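**Fake sunflowers on a white table: worth keeping, or just clutter?**

Posted by Siyabonga Du Plessis, 25 Mar 2025

We share an upstairs workspace at Nekgate. Brick wall, timber-coloured floor, white tables, black railing over the lower level. Somebody decided it needed "warming up" and bought a bunch of artificial yellow flowers. I'm not convinced. Half the time they're lying flat on the tabletop like something left behind after a wedding.
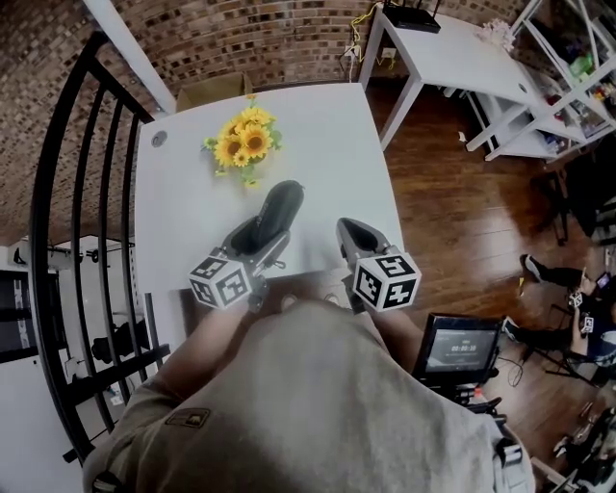

My worry is that they'll look tired by winter and we'll be dusting plastic petals forever. The seller reckons they're fade-proof, and I'll believe that when I see it. I've got two things I'd like sorted before I either give in or bin them:

- Does a small vase help, or does it just make them look more fake? We've got a cream one.
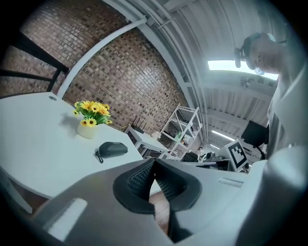
- How do you clean them without wrecking the colour? I've read rice in a bag, hair dryer, vinegar spray and baby wipes, and I don't trust any of it.

Budget is close to nothing. Please don't tell me to buy real ones, we tried that in January and came back to brown water.

---

**Peadar Daly**

Vase, yes. Lying down they read as rubbish. Upright, with the leaves spilling over the rim, they pass from a couple of metres away, and most people never look closer than that.

Keep the vase small and plain. If it tips, put a handful of gravel in the bottom. I'd also shift it towards a corner so you've still got a table to work on. Yours seems to collect things already, going by that zip-up case.
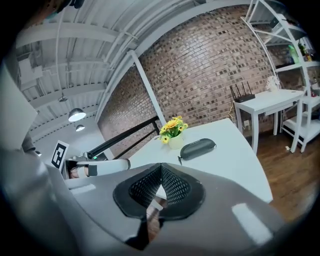
*Vase near the far left corner, case beside it.*

As for cleaning, skip the vinegar. I've seen it recommended for everything from kettles to dogs and I'm yet to be impressed. A soft paintbrush once a fortnight does me. If they're properly grubby, use cool water and a drop of dish soap, but try one leaf first and check the cloth for colour.

---

**Wim Verbeke**

just get a cactus mate

---

**Eamon Lynch**

I'd disagree with Peadar on the water. Plenty of cheap stems have wire up the middle, and once that gets damp you'll have rust marks on a pale vase. The hair dryer on its cool setting is fine if you hold the stems and do it outside. The rice trick I've tried on 4 bunches and all I got was dusty rice.

"Fade-proof" means very little unless they'll say how long for. Keep them out of direct sun and ask the seller what happens if they go pale. Mine went from yellow to a sort of margarine colour in two summers on a windowsill, and the label said fade-proof as well.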